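Small bins and floor care: tips for a tidy workroom
Updated 16/02/2012

Line the basket properly. A mesh wastebasket needs a bag a little larger than the rim, so there is enough plastic to fold over the outside. Push the bag down to the bottom with your fist before you fold it. If air is trapped underneath, lift one side of the fold and press again.

Keep two or three spare bags flat under the one in use. When the full bag comes out, the next is already in place.

A bag that keeps slipping can be held with a wide rubber band or a knot tied in the slack at the back. Binder clips work too, but they scratch painted mesh.

Empty mesh baskets on a schedule, full or not. Pencil shavings and staples work through a torn bag and end up on the floor. Twice a year, take the basket outside and brush the mesh with an old toothbrush and dish soap. Let it dry upside down.

Anything on casters should be rolled out once a month. Unplug it first and lift the cord clear – a small wheel will pinch a cable against a grout line. Pull hair and thread off the axles with tweezers. Run cords along the wall where you can, and leave a little slack near the plug.

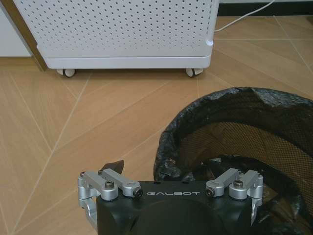
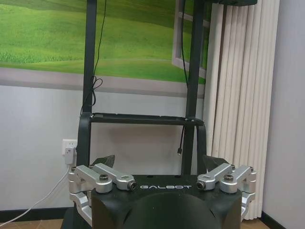

Wood-look tile takes less work than wood, but the grout shows dirt. Sweep along the seams first, then across them. Mop with plain warm water and a small squirt of dish soap, and wring the mop well. For dark spots in the grout, use baking soda and water mixed to a paste. Leave it 2 minutes, scrub with a nylon brush and wipe up the residue.

Skip vinegar on grout. It wears down the sealer over time. Fotis Gkikas wrote in last December to say he reseals his every other year, and that seems often enough for a room with ordinary foot traffic.

Baseboards can be done last with the same cloth, rinsed out.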